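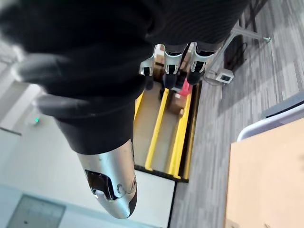 Pultham site moves small-goods sorting to railed floor trays

Birer has changed the way small goods are sorted at its Pultham packing site, replacing open bins with long, shallow trays laid on the floor. The changeover was completed in September and applies to returns and mixed-carton lines only. Full-carton lines are unaffected.

The trays are rectangular, with a black outer frame and two raised yellow rails running lengthwise. Items go in the pale channel between the rails, small boxes and loose pieces together, and are taken out from above. The lower end of the channel is closed by a black edge.

Each tray is rated by the supplier, Howells, for 14 kg distributed along the channel. The site has taken delivery of 100 trays, with a further order to follow once the second sorting bay is re-marked. Trays are to be laid parallel to the aisle line with a clearance of 400 mm on the picking side – the figure used in the existing bay layout.

Under the previous arrangement, small items settled beneath larger cartons and had to be dug out by hand. Birer said the channel keeps goods in a single layer, so that an item can be identified and lifted without moving its neighbours. Stacking within the channel is not permitted under the revised work instruction.

The site handles roughly 1000 mixed items per shift. Birer did not give a comparative figure for the old bins, and said sorting times would be reviewed after the next stocktake.

Yellow was specified for the rails to match the aisle markings already in use at Pultham. The colour has no bearing on what a tray may hold. Content labels remain on the bay posts, and labels are not to be fixed to the rails or the channel.

The Werka depot will continue with open bins for the time being. Its sorting area has an uneven floor and would need to be levelled before trays could be laid – work that is not in the current maintenance programme.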